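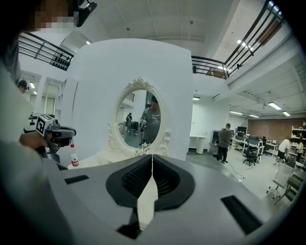
Vavent is looking for 3 people to help us tidy and restage furniture at our Julville showroom! You'll spend your shifts clearing tabletops, putting small things back where they belong and getting bedroom pieces ready for visitors. We love the ornate stuff — the white vanity with the oval mirror and the carved crest on top is a favorite — and you'll learn how to dust all that scrollwork without chipping it. Water bottles left by the mirror go back to the break room, please.

No experience needed, just steady hands and a good eye. Shifts run 10 hours a week through May. To apply, send a few lines about yourself to Burgi Hofstetter at the front desk. We can't wait to meet you!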